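Kit corner: the Flastance wire-handling set

Quick one this issue, running late as ever. Flastance have put out a small gripper kit for bench arms, aimed at people doing short wiring jobs. 668 pounds for the set. You get the gripper, a mounting plate, 4 pairs of spare pads and a printed manual of 50 pages, most of it safety stuff. No arm. Bring your own.

We had it on the bench at Prarholm for most of November. Set-up fine, took an afternoon. Software less fine, lost the settings twice and the help page is a mess. Firmware 22 fixes the worst of it, so update before you do anythng else.

Thin wire is the whole point of it. Red insulated stuff, small bare loop at the end, held in the black gripper with the loop out in front where you can get at it.
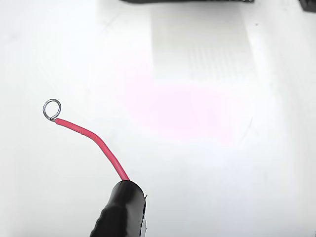 Trudy Costigan reckons the price is silly for a workshop that only does a few looms a month, and that she would want the spare pads sold singly before she parted with any money. Fair point. We asked, no answer yet.

Worth a look if you already own an arm and do the same joint over and over. Otherwise wait. The loan set goes to Baxter next, then Linda, then whoever shouts. Names to Elsa Ojala please, and say wich arm you have so she can put the right plate in the box.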